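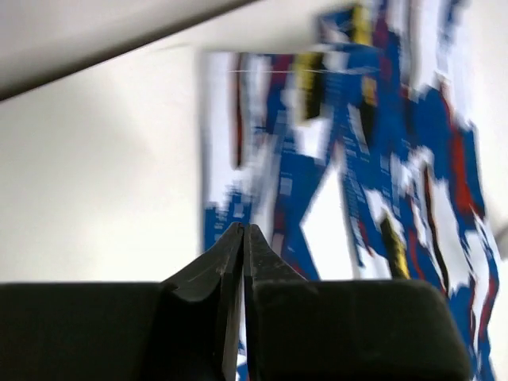 Wullora Clothing Swap: Frequently Asked Questions

Last updated 5/7/19

What is the Wullora swap?

You bring clothes you don't wear. You leave with clothes someone else doesn't wear. We hold it twice a year in the lower hall of the Shearer Building in Hikberg, and a small one in July for people who only remember they own shorts once it gets hot.

How does the trading work?

Every item you hand in at the front desk gets you one ticket. Every item you take costs one ticket. A winter coat is one ticket and so is a tank top. We tried a points chart one year and spent the whole afternoon arguing over whether a vest is a jacket.

How many things can I bring?

Up to 12 per person. If you have more, bring a friend who has fewer. Kids count as people for this purpose, babies included, though we'd like the baby to be there.

What condition do clothes have to be in?

Clean, and something you would lend to a coworker you like. Missing buttons are fine if you pin a note to the item saying so. Stains are not fine, even the ones you think look like part of the fabric. Please check the pockets. We have a jar of what people leave in them and it is mostly receipts.

Can I bring loud prints?

Yes, please. Loud prints go faster than anything else we put out. What sits there until closing is beige. Every swap ends with the same stack of tan slacks, and we are starting to recognize a few of them.
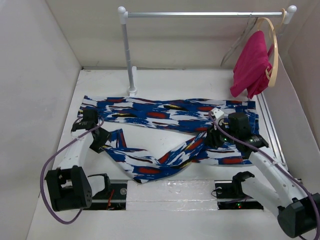
One regular wrote to us after the spring swap to disagree: the wild stuff gets picked up fast because everybody wants to hold it up and laugh, and half of it is back on the rack before the hour is out. Her beige slacks from two swaps ago are still the pants she wears most, and she would like us to stop being rude about them.

Fair enough. Beige is welcome too.

Is there anywhere to try things on?

There are 2 curtained corners at the back and one mirror between them. Wear leggings and a T-shirt and you can skip the line by pulling things on over the top, as most people do.

What won't you take?

Underwear, swimsuits, hats that have seen hard use, and anything from a fun run. We had nearly 200 fun run shirts in one year. Nobody's closet is short of them.

Do unused tickets carry over?

Yes, until the next swap. After that they expire. Tickets you have put through the wash will be honored if we can still make out the stamp.

What happens to the leftovers?

They go to the Zarkerstead thrift store the next morning. If you have second thoughts about something you gave up, that is the place to look, and you will have to pay for it like anybody else.

Does it cost anything?

Two dollars at the door, which goes to the hall rental and new hangers. The hangers leave with people's clothes. Please don't let them.

Where do I park?

Behind the building, off the alley. The spaces in front belong to the dentist, who does call the tow truck.

How do I ask something that isn't on this page?

Drop a note in the Shearer Building mail slot marked 3069, or ask at the front desk during a swap. We check the slot every week or so.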